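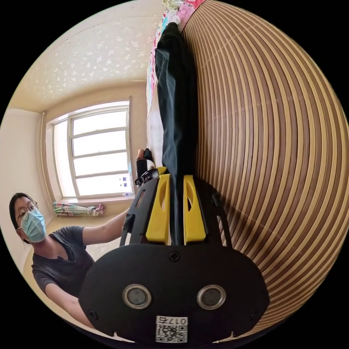

*Fig. 1. Dark fabric held between the yellow fingers.*

## 5. Recording a folding task

Gillton folding staff record tasks with the hand tool during the normal shift. The recordings are used to train the Söderlund folding cell. Recording time counts as working time, and the hourly piece target is suspended until the tool is signed back in.

1. Sign out the tool and enter its number in the shift log.
2. Wipe both round windows with a dry cloth.
3. Hold the tool still for five seconds, then start the take.

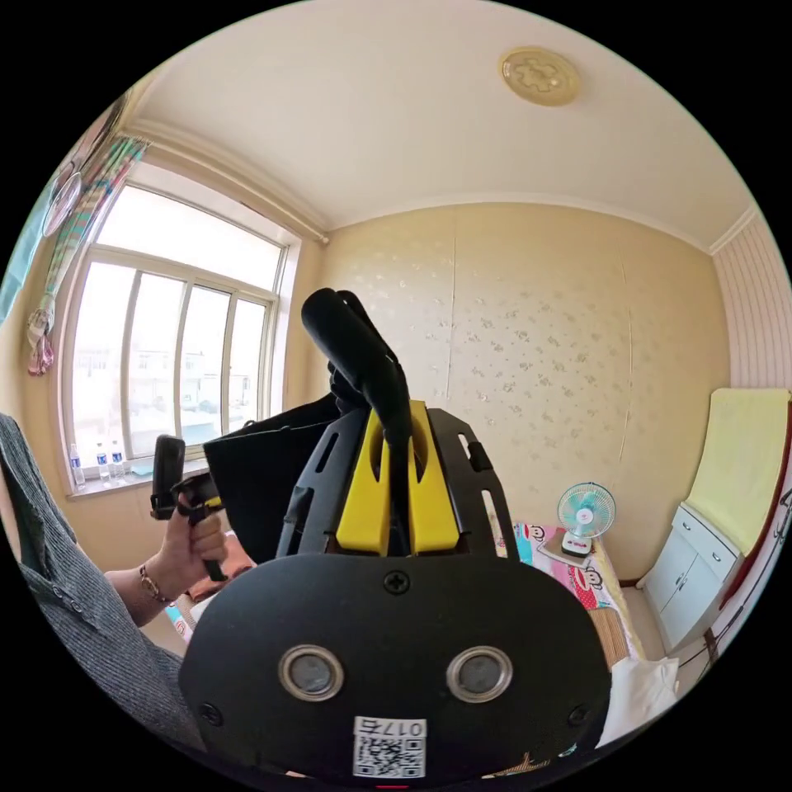 4. Work at your usual pace. A take lasts no longer than 20 minutes.
5. Close the fingers fully on the fabric before lifting.
6. Rest for eight minutes between takes – longer if the wrist is sore.

**Caution:** Keep free fingers clear of the jaws.

**Note:** Once the cell is in service, staff move from folding to checking and repair. Pay grade does not change in the first 29 weeks.
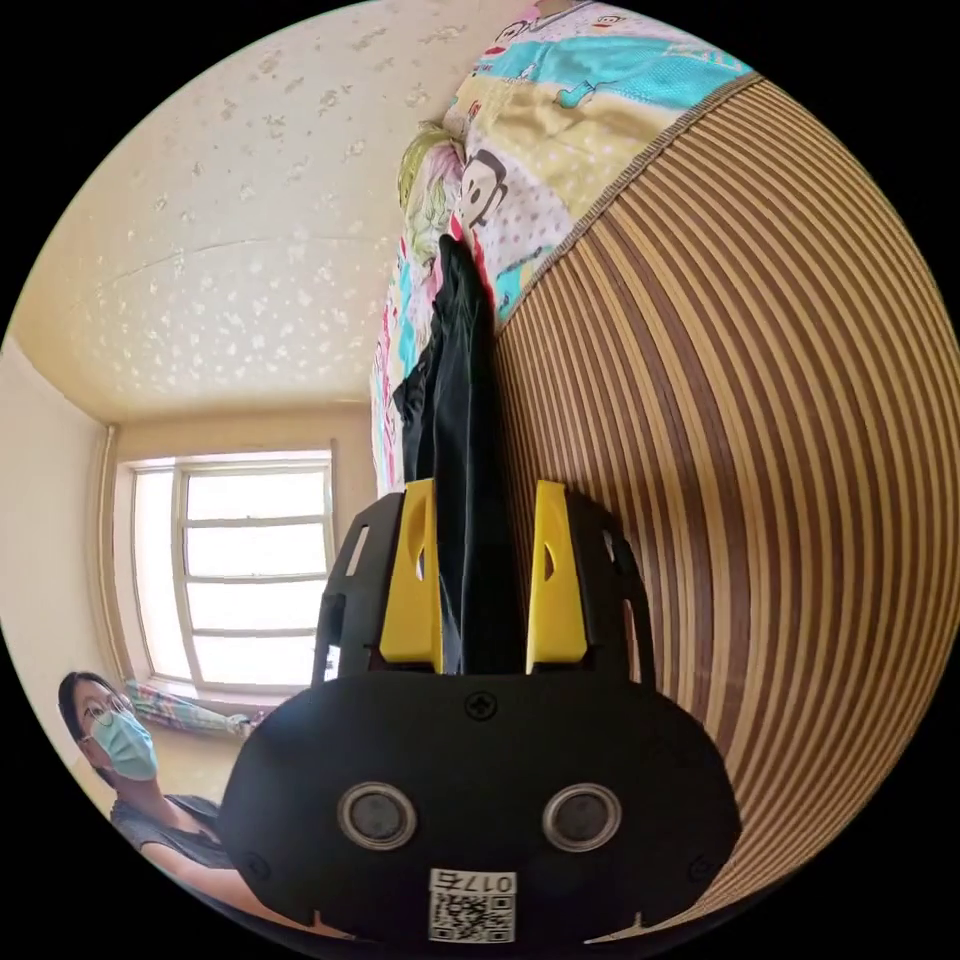 Joris Bakker asks that the note also cover part-time staff, whose checking hours are still not set. Until they are, log those hours under folding.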